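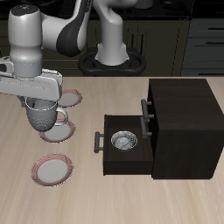 Taza gris en la pinza sobre la mesa de la cocina simulada, con los platos y el cajón abierto. Imagen: Katska.

NOTA DE PRENSA - 11/03/2026

Katska abre las reservas de Bravine, su paquete de cocina simulada para ensayar tareas de manipulación

Desde hoy, reservas abiertas. Entregas a partir de abril. Katska presenta Bravine, un paquete de escenarios y tareas domésticas para probar brazos robóticos en simulación antes de llevarlos a una mesa de verdad. Vajilla, cajones, muebles, encimeras. Todo editable.

El producto va dirigido a laboratorios universitarios, integradores y equipos pequeños de automatización que necesitan repetir la misma tarea muchas veces, con cambios controlados, y que no siempre tienen un brazo libre para hacerlo. Se instala en un equipo propio. Sin conexión permanente y sin cuota por hora de cálculo.

"Los equipos nos pedían siempre lo mismo: una cocina en la que se pueda fallar", explica Živko Milošević, director de producto de Katska. "Coger una taza por el cuerpo y no por el asa, dejarla en un plato, abrir un cajón y no llevarse nada por delante. Parece poco. Son semanas de trabajo para cualquiera que empiece de cero."

Qué incluye

Bravine llega con 173 tareas ya montadas y 2.000 variaciones de partida, entre cambios de posición, de acabados y de iluminación. Las tareas se agrupan en 4 familias: coger y colocar, apilar, abrir y cerrar, y secuencias largas. Esta última es la que más ha crecido desde la versión de pruebas, y también la que más trabajo a dado al equipo.

En una secuencia larga, el brazo encadena pasos sobre objetos distintos. Mover una taza, trabajar con un cajón, sacar o guardar un cuenco. Cada paso se puntúa por separado y el usuario decide si un fallo intermedio detiene el intento o si se sigue adelante. Los resultados salen en una tabla sencilla, lista para abrir en cualquier hoja de cálculo.

Los objetos traen su propia geometría de contacto, revisada pieza a pieza. Bordes de plato, asas, tiradores, interior de los cajones. Masa y rozamiento se cambian desde un archivo de texto, sin volver a compilar nada. Quien quiera meter su propia vajilla puede importarla; el manual dedica un capítulo entero a ello, con los errores más habituales al principio y no al final.

En cuanto a los brazos, el paquete se entrega con un modelo genérico de pinza paralela y una plantilla para añadir otros. Soporte para manos de varios dedos: previsto, todavía sin fecha.

Dos licencias

Hay 2 modalidades. La licencia de aula cubre un grupo docente o de investigación completo, con renovación anual. La licencia de taller está pensada para empresas, admite uso comercial y añade asistencia directa por correo con el equipo de desarrollo. Los precios se facilitan bajo petición - varían según el número de puestos. Las dos modalidades comparten el mismo contenido, sin tareas reservadas a la más cara.

Quien reserve antes de que empiecen las entregas recibirá además las actualizaciones del primer año sin coste añadido. La reserva no obliga a comprar y se puede anular por escrito en cualquier momento.

Primeros usuarios

Skivport, integradora de celdas automáticas para hostelería, trabaja con la versión de pruebas desde el otoño. Selma Kos, responsable de ensayos de la firma, valora sobre todo el orden que impone el sistema de puntuación.

"Antes cada técnico apuntaba los fallos a su manera. Uno ponía 'casi', otro ponía 'mal', y a ver quién comparaba eso", comenta Kos. "Ahora sabemos en qué paso se cae la tarea. Hay cosas por pulir, la importación de piezas propias sigue siendo lenta y se lo hemos dicho, pero para nosotros ya es la herramienta del día a día."

Katska confirma que la velocidad de importación es la prioridad de la próxima actualización.

La empresa recuerda que un buen resultado en simulación no equivale a un buen resultado en el robot físico, y recomienda mantener siempre una fase de ensayo real antes de cualquier puesta en servicio. El manual incluye una guía para preparar esa fase: mesa, colocación de los objetos, registro de intentos.

Demostraciones

Durante abril, sesiones en línea para grupos, en español y en inglés. Recorrido por el editor de escenarios, una tarea completa de principio a fin y turno de preguntas. Plazas limitadas, inscripcion previa a través del departamento comercial. Los centros docentes pueden pedir una sesión aparte, adaptada a su temario.

Material gráfico en alta resolución y ficha técnica disponibles para medios que lo soliciten.

Sobre Katska

Katska desarrolla software de simulación para robótica de manipulación. Trabaja con centros de formación, grupos de investigación e integradores. Bravine es su primer producto dedicado por completo al entorno doméstico.

Contacto para medios: departamento de comunicación de Katska.

Noticias relacionadas

Katska y Swanepoel firman un acuerdo de distribución
Skivport amplía su área de ensayos
Guía rápida: cómo preparar una tarea de apilado
Bravine, notas de la versión de pruebas
Convocatoria de prácticas en Katska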